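Fivomel Table Oil - User Guide
Section 4: Treating and keeping a wooden tabletop
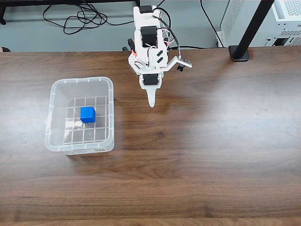 Text: Hermine Lehner
Checked by: Severin Imhof, Sasard workshop

4.1 Before you begin

This section is for indoor tabletops of solid wood or thick veneer which will be treated with Fivomel for the first time, or again after some years. For chopping boards and other things that touch food, go to section 5. For outdoor furniture please do not use this product at all, the sun will spoil the result in one summer.

Read the whole section one time before you open the tin. Some steps must follow each other quickly and it is not comfortable to read with oily gloves.

You need:
Fivomel oil, one tin
White cloths of cotton, without buttons or seams
Sandpaper in two grades, medium and fine
A soft brush or a vacuum cleaner with a brush head
Thin gloves
A metal bucket with water and a lid

CAUTION: Cloths with oil in them can become hot by themselves and start a fire. Never put them together in a ball, and never in the waste bin. Put each cloth in the bucket of water immediately after use, and close the lid.

4.2 Finding out what is on the table now

Fivomel works only when it can go into the wood. On a table with lacquer it stays on top and becomes sticky.

1. Choose a place which is not much seen, for example near a corner at the back.
2. Put one drop of water on it and wait 8 minutes.
3. Look at the place from the side, against the light.

If the drop still stands round on the surface, the table has lacquer or a lot of wax. This must be taken off first, see the separate sheet "Padilla Remover". If the drop has gone in and left a darker mark, you can go on with 4.3. The mark goes away when the wood is dry.

Note: Old tables can have both. We have seen tables where the middle was worn down to the wood and the border still had all its lacquer. Make the test in two or three places.

4.3 Sanding

1. Sand with the medium paper, always in the direction of the grain. Do not make circles, they come out very clearly when the oil is on.
2. Remove the dust with the brush or the vacuum cleaner.
3. Wipe the table with a cloth which is only a little damp. The small fibres of the wood will stand up. This is wanted.
4. Let it dry completely, best overnight.
5. Sand again with the fine paper, with little pressure, and remove the dust again.

Around knots and where the grain turns, the wood is harder and the direction changes. Work there with short strokes and follow the lines as well as you can. Do not press more to make it even, or you will get a hollow that you feel with the hand later.

CAUTION: With veneer, stop as soon as you see a change of colour. The layer is thin and it cannot be repaired with oil.

4.4 Putting on the oil

The room should be warm and have fresh air, but no strong wind from the window. Start in the morning if you can - you will want the daylight at the end.

1. Shake the tin well and open it.
2. Pour a small amount on a folded cloth, not directly on the table.
3. Rub the oil in along the grain, from one short side to the other.
4. Do the edges last.
5. Wait 20 minutes. Dull places have taken all their oil and may have a little more.
6. Take a clean cloth and wipe off everything that still lies on the surface. Change the cloth when it is full.
7. Look across the table from a low position, towards the window. Wet-looking stripes must be wiped again.

Step 6 is the one most people do too short. Oil which stays on the surface does not dry well, and after one week it collects dust and hair.

Note: Brown and reddish woods become clearly darker with the first coat. If you are not sure about the colour, try it on the underside before.

4.5 Second coat and drying

Leave the table alone for 24 hours, then repeat 4.4 with half the oil. After the second coat, wait 52 hours before you put light things on it. Tablecloths, flower pots and hot plates must wait two weeks.

In cold rooms everything takes longer. If you oil in October before the heating is on, give it one more day between the coats.

4.6 Daily care

Wipe with a damp cloth and dry after. Use no washing powder and no scouring sponge. Plastic boxes and rubber feet should not stay in the same place for weeks, as they can leave a paler or darker area.

Water rings: sand lightly with the fine paper, only on the ring, and put a little oil with the finger. Wipe off after ten minutes.

Sticky surface: put a thin coat of new oil, wait five minutes and wipe hard with a dry cloth. If it is still sticky the next day, go back to 4.2 - there is probably lacquer under it.

For the wax finish Hatis, which can go over Fivomel after the two weeks, see section 6. When you order cloths or paper for this section, the set has the number 1763.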